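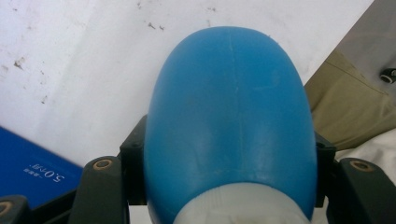 Section 4. Setting Up Your Craft Table

Now the fun part! Once the Olar table stands level, you can lay down paper and get your glue and colors within reach. Children love helping with this, so let them.

1. Clear the tabletop and wipe it with a dry cloth.

2. Unroll one sheet of white paper and lay it flat. Smooth it from the middle outward with both hands.

3. Press the corners down for 16 seconds each if the sheet wants to curl. Heavier paper (100 lb and up) usually settles by itself.

4. Take the cap off one glue or paint container at a time. Hold the lower part steady and work the cap from its sides.

Note: A scuffed cap is fine to keep using. A split one should be replaced.

5. Set the cap where you can see it, then try a short stroke near the edge of the sheet. Go ahead and make a mess!

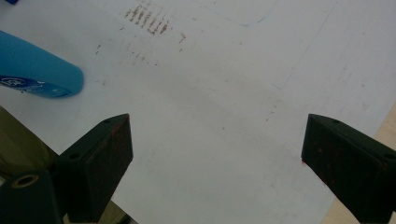 Fig. 4-2. White work sheet with marks, blue item at upper left.

6. Keep the same sheet down as long as there is open space on it. Specks and smudges do no harm to rough sketches, and a well-used sheet can look wonderful under cut-out shapes.

7. For a finished piece, start with a clean sheet. Brown or rusty smudges can transfer to the back of your artwork.

CAUTION: Round containers roll. Lay them well inside the table edge, and keep small caps away from children under three.

8. When you stop for the day, push each cap back on until it sits snug all the way around.

Refill rolls are sold under the Elutora name, part no. 600. Go to Section 5 to hang the Ramholm drying line.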